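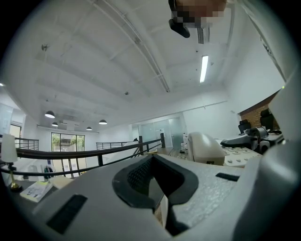
Who Does the Boring Bits? Robots at Work, Explained

Grown-ups like to say that robots are coming to work. They say it in the voice they use for bad weather. But robots have been at work for a long time, and mostly they do the same small thing all day and never get a birthday cake in the break room.

Let's look at one workplace and see what changed when the robots turned up.

The company is called Verkovex. It has a repair shop in a town called Liston, and people mail it things that have stopped working: radios, desk lamps, label makers, the clicky remote that lives under the couch. Verkovex fixes them and mails them back. In a busy month, such as December, 1,272 parcels come through the door. Somebody has to open every one.

What does "automation" mean?

Automation is a long word for letting a machine do a job without a person steering it the whole time. A dishwasher is automation. So is a traffic light. You don't see anyone crouched inside a traffic light changing the bulbs from red to green, which is good, as it would be cramped in there.

A robot is one kind of automation. It can sense something, such as where a box is, and then move to do something about it. Plenty of robots have no face and no legs. Many are just an arm. Some are just a cart.

The old way

Before the robots, a morning in Liston went like this. A worker cut open a parcel. She took out the broken thing, typed a number into the computer, stuck the same number on the thing, put the thing in a tray, and walked the tray to a shelf at the far end of the building. Then she walked back and did it again.

By lunch, her feet hurt. By the end of the day she had fixed exactly zero radios, even though fixing radios was what she was good at.

The new way

Now there are 2 robots. One is an arm bolted to a bench, and the workers call it Bosman. It picks up each broken thing with its gripper, holds it over a scale, turns it so a scanner can read the label, and sets it in a tray. A gripper is a robot's hand. It usually has fewer fingers than yours, and it is much worse at tying shoes.

The other robot is a cart that carries the trays to the shelves. It has no name, because the workers couldn't agree on one. The argument is still going on.

Together they can sort some 300 parcels in a day. They don't get bored, as far as anyone can tell. They also don't notice much. If a parcel contained a sandwich, Bosman would weigh the sandwich, look for its label, and wait.

So a person still stands nearby. Machines are good at the usual thing. People are good at saying, "Hang on, why is there a sandwich?"

How does a robot learn to pick things up?

Some robots follow a list of steps that a person typed in. That's fine if every object is the same shape and always sits in the same spot, like bottles in a factory.

Radios and lamps are fussier, so robots like Bosman learn from examples. A person picks up a lamp, over and over, while a computer keeps a record of how the fingers moved. After plenty of tries, the robot can make a decent guess about a lamp it hasn't met before. Bosman needed 313 practice runs to get the hang of one kind of desk lamp. You probably needed one. Feel free to be smug about it.

What happened to the people?

Sometimes when machines arrive, a company decides it needs fewer workers. People lose jobs they counted on, and that can be very hard on a family. Anyone who tells you it never happens is selling a robot.

In Liston the jobs changed shape. The worker with the sore feet now spends most of her day repairing radios. Another worker, who used to push the trays, took lessons and looks after the cart. He says he walked farther before, but the trays never used to send him error messages.

Not everyone was delighted. The old tray walk was a chance to stop and chat, and people missed it. When Verkovex planned a second shop, in Clivedwood, the workers asked to see the drawings first. They got the repair benches moved so they faced each other. They also got a big red stop button on each side of the robot arm, and any worker may press it for any reason.

Try it yourself

Pick a chore, such as setting the table. Write down every step for a robot that knows nothing. Then ask a friend to follow your list exactly, with no guessing allowed.

If you forgot to write "let go of the fork," you'll find out pretty quickly.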